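Paper Bags and the Order of Things: A Conversation with Meifang Jia

Meifang Jia writes packing procedures for Ladia, a company that prepares small mixed grocery orders for pickup. Her current manual runs to 4 sections, and the longest of them deals with the plain brown paper bag with twisted handles. We met in the upstairs room where the procedures are checked before they go to the stores.

Her work starts with what the packer has to handle. A typical practice set is deliberately mixed in shape: something round, something long and soft, something tall, something that breaks. "If every item is a box, you learn how to stack boxes," she said. "A banana and a glass bowl in the same order is a different problem. You have to decide what touches what."

The tables are set against a wall, goods at the back, bag at the front. Jia prefers this layout to a side-by-side one because the packer sees the full order past the bag and doesn't turn.

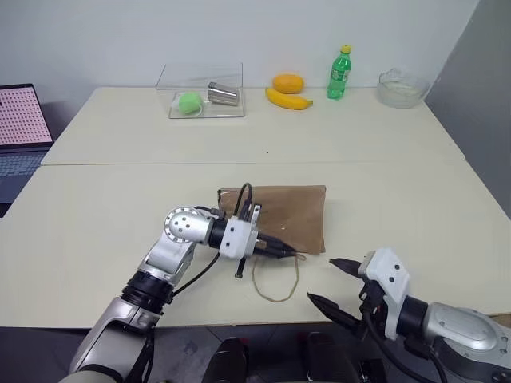 Orestis Nikolaidis takes the opposite view, and has said so in writing: goods kept behind the bag mean that every item crosses over its mouth, and a tall bottle can catch the rim on the way. He would put them to the right, at the same height as the bag's base.

Jia has read the objection. "He's correct about the bottle," she said. "He packs fast and he packs from one side. For someone in their first month I still want everything in front of them. After that they can move it."

The bag itself takes up more of her time than the goods do. Delivered flat, it has to be opened fully before anything goes in, with the bottom fold pressed down to the table and the corners pushed out from inside. A base that is only partly open will stand up well enough when empty and lean once there is weight on one side. She asks packers to put a hand in and feel for the corners.

The sides are the next difficulty. Kraft paper keeps the memory of its folds, and the gussets tend to draw inward. "The opening you get is smaller than the one you paid for," she said. Her procedure has one hand steady the bag by a far handle while the other loads. Squeeze bottles, ketchup included, go in upright against a side wall, cap up. Soft fruit waits until the heavy items have settled.

Ladia's own log, which Jia keeps, lists 1782 practice packs under the present procedure. Of these, 653 were loaded with the far handle held throughout. She is careful about what the number means. The log records the method used and the time taken, and it has no column for the state of the goods on arrival. That column is planned for the next revision, which has the working name Clonon.
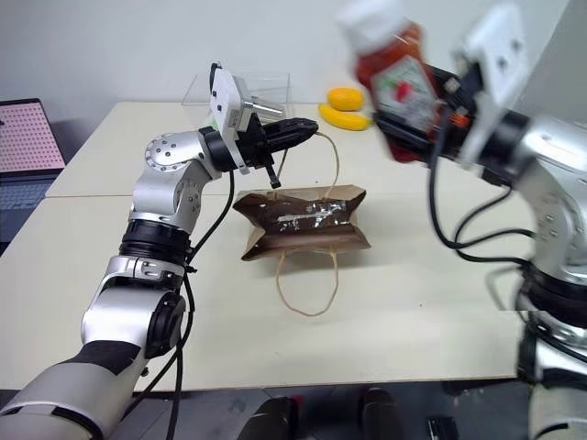

Handles and rims

The bags come from Karagiannis, a paper merchant, in bundles. Jia asked for twisted-cord handles after a season with flat ones. Flat handles lie against the bag and have to be peeled away from it; the cord stands off the paper and can be picked up between two fingertips. It also has a weakness. Paper cord frays where it is pinched repeatedly, and two strands can cross over each other near the top of the loop.

"Uncross them before you lift," she said. "If one strand is short, that side carries the load, and the glue patch is what gives."

She has no complaint about the zigzag cut along the rim. It comes from the way the paper is separated on the bag machine, and it makes the top edge easy to find by touch. An earlier bag, sold as Cladia, had a folded rim. It was stiffer and took some 562 bundles to use up – "longer than I wanted," she said – and the fold caught on bottle caps.
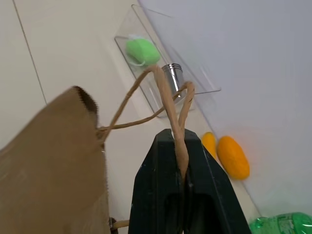 Twisted paper handle and the zigzag-cut rim of the bag.

Jia expects the handle section of the manual to grow by a page before June. Nikolaidis has been asked to draft the part on loading from the right.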